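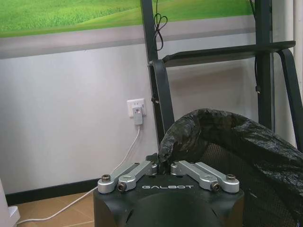

Last updated: 31/08/2020

The year I learned to darn

My gran darned everything. Socks, tea towels, the elbows of cardigans, once a tent. I grew up thinking of it as something people did with their hands while the telly was on, and then I left home and didn't think about it at all for a very long time. When a sock went at the heel, it went in the bin, and I bought more socks.

Then in April I put my thumb through the elbow of my favourite jumper. It's a dark green lambswool thing from Dasska, a little knitwear shop that shut years ago, so there was no getting another. I sulked for a day. Then I dug out a needle and some navy wool left over from a hat, and made the ugliest repair you have ever seen – a hard, puckered lump like a walnut, right where my arm rests on the table.

That could have been the end of it, but a friend saw the walnut and sent me straight to Ngaio Rakena, who teaches mending from the room above the Cotatar wool shop. She was doing her classes over video at the time. I propped my laptop on the ironing board, held my elbow up to the screen and waited for the verdict.

"You've pulled it," she said. "Everybody pulls it. Cut it out and we'll start again."

So I cut it out (terrifying, by the way, snipping into the one jumper you love) and we started again. Ngaio had me put an orange inside the sleeve to hold the curve of the elbow. You can buy a proper wooden mushroom for this and I have since bought two, but the orange was perfectly good and the kitchen smelled lovely.

What I'd got wrong, apart from the pulling, was starting too close to the hole. The wool right at the edge is already thin and tired, so if you stitch into it you get another hole next to your nice new patch. You want to begin a good way out, in the part that's still sound, and run small stitches up and down in rows until you've crossed the hole and come out in sound knitting on the other side. At the end of every row you leave a tiny loop. I thought the loops looked messy and kept tugging them flat. Ngaio told me to stop. They give the wool somewhere to go when you wash it.

Then you turn and weave across, over one and under one, and it's slow, and I loved it! I did my first decent patch over a whole evening with the radio on and forgot to have supper.

I've become a bit of a bore about yarn as well. My first darn went wrong partly because the hat wool was far too fat for the job. For jumpers I now use Kikerix, which comes on small cards of 10 metres each, and I split the strands if the knit is fine. For socks you want something with a bit of nylon in it, or you'll be back at the same heel by the end of the month. I know this because I was.

As for needles, get a long one with a blunt tip and an eye you can see. I spent weeks squinting at a sharp little embroidery needle and splitting every thread I went through.

Colour is where people fall out. Ngaio likes a darn you can't find, and she'll spend half an hour at the window holding up browns. I can't be bothered, and I've come to like mine bright. My green jumper has a mustard elbow now and, since July, a second one to match, because the other side had started to go and I fancied doing it. A woman on the bus asked me where I'd bought it.

Not everything has gone well. I tried to mend a pair of Xenos running tights and the fabric simply laddered away from me. I also had a go at my husband's good coat when I should have taken it to a tailor, and we don't talk about the coat. Jeans I'd patch from behind, with an old bit of denim and plenty of running stitch. Darning on denim is hard on the fingers.

Last week I washed the green jumper for the first time since the second elbow went in. Cool water, a squirt of wool wash, no wringing, then rolled up in a towel and laid flat on the spare bed. The loops drew in just as Ngaio promised and the mustard hasn't run. I've got three of my brother's socks in the basket now, and he's been told to bring his own wool next time.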